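Jelach (software)

Jelach is a terrain perception and local planning package for outdoor mobile robots. It was written by Sze-wing Tsai and Casimiro Robles at Cuesta and was first used on farm tracks near Flurkdale.

Operation

Each camera image is divided into patches, and every patch is given a class: firm track, loose stone, mud, standing water, grass or tall vegetation. The classes are projected onto a cost grid with 20 cm cells. The planner scores 60 candidate arcs against the grid, 8 times a second, and passes the cheapest to the speed controller. Cells not seen for 6 seconds return to unknown.

Known limitations

Water is the main source of error. A puddle under an overcast sky has nearly the same colour and brightness as the sky itself, and early versions marked such patches as lying beyond the horizon. Festirholm, a later branch, adds a check on height below the tree line. Blurred images also weaken the border between track and grass.

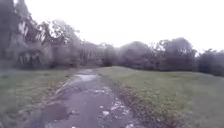
Unpaved track with standing water, leading towards a gap in the trees.

See also

Cost map
Semantic segmentation
Visual odometry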